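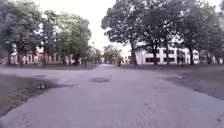
Path junction with two flush covers and a wet edge on the left, Matcombe.

Parks > Paths and Surfaces > Opinion

We use cookies to remember your reading preferences. Accept | Manage

Stop widening the junctions

14 shares | 6 comments

The usual response to a worn lawn beside a park path is to pave the worn part. I have read the Matcombe maintenance proposal twice and it does the same. It allows for 900 square feet of new asphalt, most of it at junctions, and a much smaller sum for work on drainage and path edges. I think the proportions are wrong, and I think they would be wrong in most parks of this type.

A path junction has two jobs. It has to let people change direction, and it has to shed water. Designers talk a good deal about the first and leave the second to whoever sets the levels on site. The result is a large pale apron of asphalt that handles any crowd it is likely to see and drains poorly at one corner.

The junction in the photograph is wide by any standard I would use for a walking route. The surface is worn and a little uneven, with faint cracks and small pits. None of that is a reason to resurface. Faint cracking in asphalt is a normal condition of middle age, and a sealed crack will generally hold for years if the base under it stays dry. The dark patch on the left, where the pavement meets the grass, concerns me a good deal more. Damp, muddy ground and a bit of debris at the edge are a sign worth following up with a level. Water that sits against the side of a path can get under it, and once the base softens, the edge breaks off in pieces. By then the repair is a rebuild.

The lawn on that side has bare soil close to the path. Bare soil next to pavement washes onto the pavement, dries to a film, and collects more of the same at each rain. Over enough seasons the soil line and the turf build up at the margin until water can no longer leave the asphalt. Maintenance crews call this edge lip. It can be cut back with a flat spade in an afternoon. I have seen it left alone for a decade and then dealt with by laying a second course of asphalt on top, which raises the path for one or two years and puts the same problem back slightly higher up.

On the covers

There are two round covers in the view, one near the middle of the paving and a smaller one close to the grass. Flush covers are good practice. A raised cover catches shoes and plow blades, and a sunken one holds water and, in January, ice. Any overlay changes this relationship. Put two inches of new asphalt over a junction and every cover in it has to be raised by the same amount, with a collar that fits. The Privham paths were overlaid without that step, and the covers there now sit in shallow dishes. The contractor met the drawing. The drawing showed a surface and left out the ironwork.

The Matcombe proposal prices the overlay by area and carries no line for resetting covers. Either the work has been forgotten or it is buried in a general allowance. I would like it shown separately. It is skilled work, it takes time, and it is the first thing to be dropped when an allowance runs short.

On the worn strip

Along the right side of the path the grass has thinned into a darker band. The proposal would deal with strips like this by adding width. The argument is that people have voted with their feet and the path should follow them. I accept that argument where a worn line cuts a corner or connects two places the paths fail to connect. A line of that kind carries information about a missing route.

A strip that runs along the border of an existing path is a different matter. It could come from runners who prefer a softer surface, from dogs, from pairs of walkers stepping aside, or from a mower turning on the same wheel line every week. Adding width is a sensible answer to only one of those, and then only if the path is crowded, which a path this wide seldom is. Runners will go on using the grass, so the strip simply moves outward by the width of the new asphalt. Anyone who has seen the north loop at Privham has seen this happen. The path was widened and a new band appeared beside it.

Cheaper measures exist. The soil in a worn band is compacted, and seed thrown on compacted soil feeds birds. Loosen it to a depth of four inches, add coarse sand and compost, use a tough seed mix, and keep feet off it through one growing season with a low rope. If the wear comes back, accept it and build a proper soft shoulder of stabilized gravel. Runners like it, it drains, and it can be raked level in the spring. Keskinen, the firm that drew up the Matcombe proposal, lists a gravel shoulder as an alternate on its last page and then makes no further use of it.

On trees

Asphalt near trees ought to be kept to what is needed. Roots do most of their work in the upper layer of soil and spread well past the edge of the canopy. Each added strip of pavement removes some of the ground they draw water from, and the digging for the new base does harm of its own. The trees at Matcombe have full, rounded crowns. I would like that to continue, and I would trade several feet of path width for it without much thought.

A survey of root zones should come before any excavation near the rows. The proposal puts it after the award of the contract, at which point the levels are fixed and the survey can only record what is about to be cut.

What I would do with the money

Keep the total and reverse the order. Start with the edges: cut back the lip on both sides, expose the true margin of the asphalt, and check the cross slope every ten feet with a four-foot level. Where water stands, find out where it was meant to go. In some places a shallow swale in the lawn will do it, and in others a short length of stone-filled trench. Check the chambers while the covers are open, and clear the silt. Seal the cracks in dry weather, by hand, after blowing them out. Then leave the asphalt alone for a year and look at it again after a hard rain, at eight in the morning, before the sun has had a chance to flatter it.

The objection I hear most is that this kind of work does not show. A new black surface can be photographed and a cleared edge cannot. The objection is accurate. It was also made at the Mindness gardens, where the paths were kept on a program of edging and crack sealing with no overlay at all, and where the surface is now gray, patched, plain to look at, and sound from side to side.

A second objection is accessibility, and it deserves a careful answer. Wheelchair and stroller users need a firm, even surface with a gentle cross slope, and a pitted junction can fall short of that. Where it does, the pits should be filled and the slope corrected at that spot. Extra width does nothing for a wheel that has to cross a muddy edge to reach a bench. If the whole surface is measured and found too rough, I will support an overlay, with the covers reset and the drainage done first.

The comment period on the proposal closes at the end of February. Comments that name a particular junction and a particular defect are more use than general ones. Mine will be about the wet edge.

6 comments | Share this article

Get new opinion pieces by email. Enter your address to subscribe. You can unsubscribe at any time.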